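Preguntas frecuentes sobre pintar el piso de uno mismo
Actualizado el viernes, 1 de enero de 2021
Compartido 2452 veces

Recibo siempre las mismas preguntas, casi siempre en domingo y casi siempre de alguien que ya tiene el rodillo en la mano. Las contesto en el orden en que me han ido poniendo nervioso.

¿Cuánta pintura compro?

Más de la que quiere pagar. Los botes traen un rendimiento calculado, sospecho, sobre una pared lisa en un laboratorio suizo. Si su pared tiene gotelé, reste con generosidad. Mida ancho por alto, descuente las ventanas si son grandes y deje las puertas sin descontar, que así tiene un margen para repasos. Y compre todo de una vez: dos botes del mismo tono comprados en meses distintos se parecen como dos primos.

¿Una mano o dos?

Dos. Si va a cubrir un color oscuro, 3. Ya sé lo que dice la etiqueta de Stiresley sobre la «mano única». Yo también la leí, en el pasillo de una tienda, con mucha ilusión. Pinté el recibidor una vez y durante toda una tarde me convencí de que aquello era una textura.

¿Hace falta imprimación?

Sobre yeso nuevo, sí. Sobre manchas de humedad (ya secas y con la causa arreglada, por favor), también, y de las que bloquean manchas. Sobre una pared pintada en buen estado y de color parecido, puede ahorrársela. Sobre azulejo le va a hacer falta la imprimación, una limpieza con desengrasante y bastante resignación.

¿Puedo pintar con los muebles dentro?

Puede. Se amontonan en el centro, se tapan con plástico y se descubre a las dos horas que el único enchufe libre está debajo. Saque al menos las librerías. Yo no las saqué, y detrás de una de ellas hay todavía un rectángulo color salmón que el próximo inquilino estudiará con interés.

¿Mate, satinado o brillante?

Mate en techos y dormitorios. Satinado en pasillos, cocina y cualquier sitio por el que pasen niños, perros o bicicletas. El brillante resalta todos los defectos de la pared y algunos del pintor. Guárdelo para las puertas, y solo si las ha lijado de verdad – pasarles la mano y decir «está suave» no cuenta.

¿Cuánto espero entre manos?

Con pintura al agua, 4 horas, o lo que diga el bote si dice más. En invierno y con la casa cerrada, déjelo para el día siguiente. En julio la pintura se seca en el cubo mientras usted busca la brocha, así que empiece temprano y trabaje con las persianas a medio bajar.

¿Cuándo quito la cinta de carrocero?

Con la última mano todavía tierna, despacio y en ángulo. Si espera al lunes se llevará la cinta, la pintura y un trozo de la pared anterior. Si ya es lunes, pase un cúter por el borde y tenga paciencia.

¿Sirve de algo la muestra de cartón?

Para marcar la página de una novela, mucho. Para decidir un color, poco. Compre el bote pequeño de prueba, pinte una cartulina grande y muévala por la habitación a distintas horas. En el almacén Lyons, que es donde compro yo, venden botes de muestra y además ponen cara de pena cuando uno vuelve a por el cuarto.

¿Qué opina de la carta Pastden?

Que tiene 3 blancos que solo distingue quien los bautizó. Los tonos tierra son buenos y cubren bien. Los azules salen más fríos en la pared que en el papel, así que pruebe uno un punto más cálido de lo que le pide el cuerpo. Mi baño era «Bruma de Wesex» en el catálogo y es comisaría en la realidad.

¿Qué hago con lo que sobra?

Cierre bien la tapa, escriba en ella la habitación y el código, y guarde el bote donde no hiele. Lo que ya no sirva va al punto limpio. Por el desagüe no se tira, ni siquiera «un poquito muy aclarado», expresión que me han escrito en más de un correo.

¿Y cómo combino los grises sin que parezca una oficina?
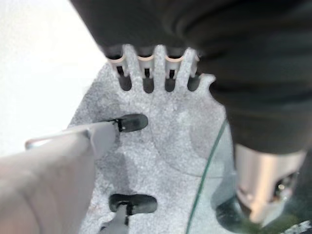
El gris tiene mala prensa por culpa de la gente que pinta las cuatro paredes del mismo gris medio y luego pone un sofá gris medio delante. Lo que le falta es contraste y algo de temperatura. Busque un extremo oscuro y otro claro que tire a cálido: un carbón mate, de esos que hacen sombras blandas en cada pliegue, frente a un beige agrisado como el de la foto, y deje el plateado de aspecto cepillado para los tiradores o una lámpara. El oscuro, en una sola pared o en la tapicería – si lo lleva también al techo, tendrá una cueva, y en las cuevas se ve fatal dónde falta la segunda mano.

Comentarios (3)

Anónimo: Quité la cinta el martes. No pregunten.

lectora_del_tercero: ¿El beige agrisado aguanta en una habitación que da al norte? El mío se ha puesto verdoso y mi pareja dice que no, pero lo dice mirando a otro lado.

Anónimo: Pues a mí la mano única me funcionó. Era un armario por dentro.

Me gusta (4)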